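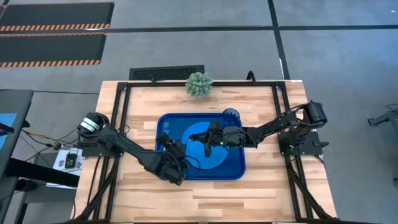
Both arms over the tray at our bench in Ustville.

Home Explore Topics Lists About Log in
Search posts and people
Search

Stijn Verschueren

1/ I promised to write down our result with the two-arm bowl task, so I try to do it in one thread. The short version: we trained the same policy on fewer demonstrations, and it became better. We think we understand why, at least for one part.

2/ The task is simple to say. There is a bowl in a tray. The robot must take it, lift it, turn it and put it back into the tray without dropping it. A person does this in a few seconds and does not think about it. For two arms that learn only from examples, the difficult part is the moment just before the contact.

3/ Uzma Dhanial and I collected 2454 demonstrations by teleoperation. Several operators took part, and every operator has own habits. One moves directly to the bowl. Another one stops above the rim, looks, and corrects a little. Both ways are fine and both end with the bowl in the air.

4/ But for the policy these two ways are a problem. It sees almost the same picture many times, and in half of the cases the right answer is "go down" and in the other half it is "wait". So it learns something between, a very slow creeping. When the creeping finger touches the rim too softly, the bowl slides away. 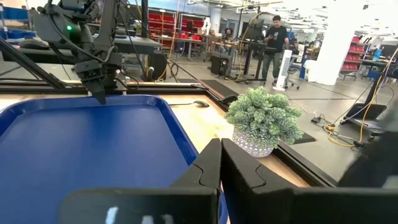

5/ The pause is what we decided to measure. We call it Uswood time, after the street where our old lab was, and I am sorry for the name, it stayed. It is the time from when a gripper first comes near the rim until it moves again with purpose. The wrist camera is a good place to see it. In this view the other gripper points down with its fingertips just above the far rim of the tray, and if you have only this one image you cannot say if it is arriving, waiting or leaving. The policy had exactly this difficulty, since at first we gave it single images with no history.

6/ Our first idea was to give it more history. We tried it for many weeks. It helped a little on the bench, but the policy began to copy the rhythm of the operator. If the operator had waited long, the robot also waited long, even when nothing was there to wait for. I do not recommend it without other changes.

7/ The second idea came from Uzma. Leave the network as it is, and sort the demonstrations. For every episode we compute the Uswood time for the left and for the right arm. Then we keep the episodes where both values are short, and where the two arms do not stop at the same moment. After this step 795 episodes remained.

8/ I was against it. To throw away more than half of the data, after all the evenings we had spent to collect it, felt very wrong to me. I even asked if we could give the long episodes a smaller weight and keep them. We tested this as well. It was better than using everything equally, and worse than the simple cut.

9/ One detail for those who want to repeat it: please compute the pause from the joint positions and not from the commands. The commands contain small hand tremble of the operator, and the tremble looks like motion. We lost time with this mistake.

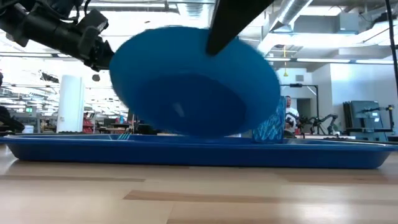

Ustville, 10/17/23

10/ Now the evaluation is finished and I can give numbers. We ran 202 trials, half with the policy from all the data and half with the policy from the sorted data. The order was mixed, and the person who reset the tray did not know which policy was next. The success rate of the sorted one is 17 percentage points higher.

11/ Success means here that the bowl leaves the tray, is turned, and comes back without falling. The steep tilt is the part I like to watch. One finger presses against the outer wall and the other comes from above onto the rim, and the bottom of the bowl is only a little above the tray. If the pinch is weak, this is the position where it goes wrong.

12/ Where does the improvement come from? We watched all the failures. With all the data, the most common failure was the soft touch from post 4. With the sorted data this failure almost disappeared. The other failures, for example one finger that comes down too far from the rim, stayed at the same level. So the sorting repairs one thing only.

13/ Limits, so that you do not read too much into it. It is one bench and one task. The bowl is large and has a smooth rim. For thin objects maybe a pause before the contact is useful and should be learned. Our colleagues in Drovville want to try with the Chidiac cups, which are much less forgiving, and I would not bet on the result.

14/ Somebody asked if we could not just instruct the operators to never pause. We did ask them, for a small set. They became fast and they dropped the bowl more, and then they were annoyed with us. I believe it is better to let people work in their own way and to choose afterwards.

15/ The script for the Uswood time is short and needs only joint logs with time stamps. I am cleaning it now, the comments are partly in Dutch. We plan to put it online in December together with the list of kept episodes. If your logs have two arms and you want to try it earlier, write to Uzma or to me.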